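Chapter 6
Storage, Stock and the Cost of Holding Goods
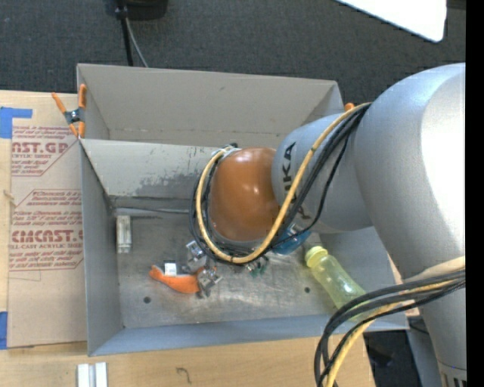 Learning Objectives

After studying this chapter, you should be able to:

Explain why businesses hold stock even when doing so is expensive.
Distinguish between raw materials, work in progress and finished goods.
Identify the main holding costs and ordering costs of a small or medium-sized firm.
Calculate average stock and the rate of stock turnover.
Discuss the effect of a stockout on customers, suppliers and cash flow.

Key Terms

holding cost, lead time, obsolescence, ordering cost, reorder level, safety stock, stockout, stock turnover

Opening Case: Calado Lighting

Calado Lighting makes desk lamps and wall fittings in the town of Korkbridge. For many years the firm bought its lamp shades from a single supplier, Rometti, and placed one large order each February. The price per shade was low, and the purchasing department regarded the arrangement as a success. The shades filled one end of the warehouse through the spring and summer and were used up gradually as lamps were assembled.

When a new finance manager reviewed the accounts, she found that the low price had hidden several other costs. The firm was renting extra floor space for most of the year. Shades were damaged when pallets were moved to reach other goods. A change in fashion had left 146 shades in a color that retailers would no longer accept, and these were eventually sold at a loss. Money paid to Rometti in February was not recovered from customers until many months afterward, and the firm had used its bank overdraft to pay wages in the meantime.

Calado now places 12 smaller orders a year. The price per shade has risen slightly, and the purchasing department spends more time on paperwork. The extra floor space has been given up. Whether the firm is better off depends on how these costs compare, and that comparison is the main subject of this chapter.

6.1 Why Firms Hold Stock

Stock, which is also called inventory, consists of the goods and materials that a business owns and intends to use or sell. A bakery holds flour, yeast and packaging. A hardware store holds paint, nails and garden tools. Even a firm that sells only services, such as a dental practice, must keep some supplies on its shelves.

In an ideal case, materials would arrive at the moment they were needed and finished goods would leave as soon as they were complete. Few firms can work in this way. Suppliers need time to fill an order, and the period between placing an order and receiving the goods is known as the lead time. Demand may also rise without warning. A firm that holds no stock has nothing to sell during the delay, and its customers may turn to a competitor.

Stock is held for other purposes as well. Farm products are harvested in one season and eaten throughout the year. Suppliers often offer a discount on large orders. A manufacturer may build up finished goods before a holiday period, so that its workers and machines can be kept at a steady pace. Each of these reasons is sound in itself – the difficulty lies in deciding how much stock is enough.

6.2 Types of Stock

Accountants usually divide stock into three groups. Raw materials are goods that have been bought but have not yet entered production. Work in progress refers to items on which some work has been done. Finished goods are ready for sale. The same item may belong to different groups in different firms: a lamp shade is a finished good to Rometti and a raw material to Calado.

The division matters when stock is valued. Work in progress is the hardest group to value, as the firm must estimate how much labor and overhead each unfinished item has absorbed. Section 6.4 returns to this problem and sets out the method used in the rest of the book.

Review Questions for Sections 6.1 and 6.2

1. Define lead time and explain how it affects the amount of stock a firm needs.
2. List the costs that Calado Lighting failed to consider when it placed one order a year.
3. Ado Foods, a maker of canned soup, has a lead time of 24 days for empty cans. Suggest two ways in which the firm could protect itself against a late delivery, and state one disadvantage of each.
4. Choose a store in your own neighborhood. Which of its goods are most likely to become obsolete, and how might the owner reduce the loss?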